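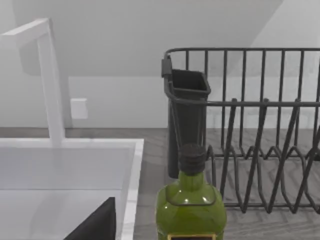
Work on the Kemport rental housing water efficiency program continued through the second reporting period, with fixture replacement now the main activity. The program covers 585 units in the Crabtree and Borkitz buildings. Kitchens follow a common layout, with a tall white faucet set behind the sink and a dish rack to the right, and the installation crews work to one parts list for all of them. Bathroom layouts vary more and are priced by unit.

**Status at October 9, 2024**

- Crabtree: kitchen and bathroom work finished, except for 18 units where access was refused or the tenant was away.
- Borkitz: risers inspected in August. Two shut-off valves failed to close and have been reordered through Stenonico.
- Metering: 16 sub-meters installed. Data are logged hourly and checked against the building meter.

**Budget**

Labour costs are on plan. The replacement valves added $1,350, charged to contingency. No change to the grant total is requested.

**Next period**

Bathroom work at Borkitz starts once the valves arrive. Return visits to the remaining Crabtree units will be booked by letter, with a second notice left at the door. The first full set of meter readings will be attached to the next report.

Prepared by Fanni Kozma, program coordinator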